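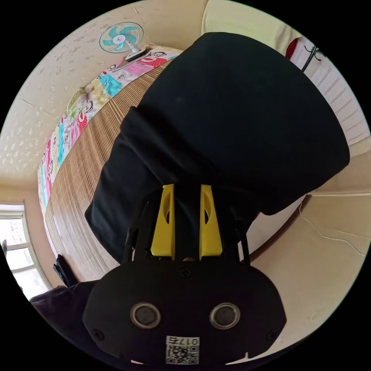

Marit Lundgren told us that the waiting was worse than the exam, and that she would have preferred a late date which is kept to an early date which is moved. Many students at Skesside expressed the same opinion in other words. In the interviews they spoke little about the questions in the exam papers and much about the days after, when the school had promised the results for a Thursday and then changed the time two times in the same week.

4.2 Announced and actual release of results

We compared the messages sent by the school office with the moment when the results became visible in Iveo, the portal used by students and parents. The first message gave only a month, November. The second gave a day but no hour. After the second message, the students began to open the portal already in the early morning, and several of them continued until late evening. The log shows almost 2000 visits on that day, and most of them ended on the start page.

The parents behaved in a different way. They visited the portal less, but they called the office more, and the calls were mostly made in the lunch break. The office had no other information than the message itself, and the staff could therefore only repeat it. One member of the staff described this as reading the same sentence aloud the whole day.

Hellström has argued that uncertainty about the date is a larger burden for students who need the grade for an application. Our material gives partial support to this view. Students with an open application did check the portal more often, but in the interviews they did not describe themselves as more worried than the others. It is possible that checking is a habit in the class and is copied from friends. We can not separate these two explanations with the data we have.
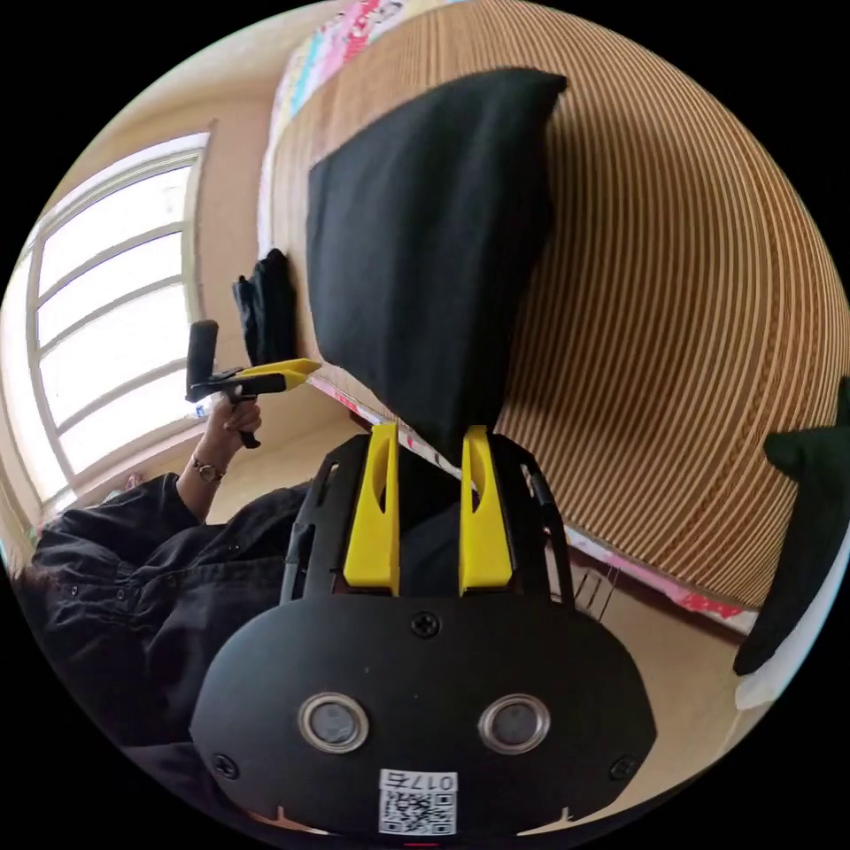
Dudier, Vol. 3, p. 100

Figure 3. Two yellow gripper fingers against the bottom of a black fabric pouch.

A second observation concerns the rumors. Before the school had confirmed any date, a date was already passed around in the student groups, and it was wrong. Tuva Fjeld, who answered the survey in both rounds, wrote that she believed it because it had an exact hour. Other answers point in the same direction: a message with an hour was trusted more than a message without, also when the sender was not known.

For the office, the practical question is how early a date can be given. The teachers we asked wanted to wait until all the grades were signed. The students wanted a date at once, even if it was far away. In section 4.3 we look at how the office handled the corrections of single grades after the release.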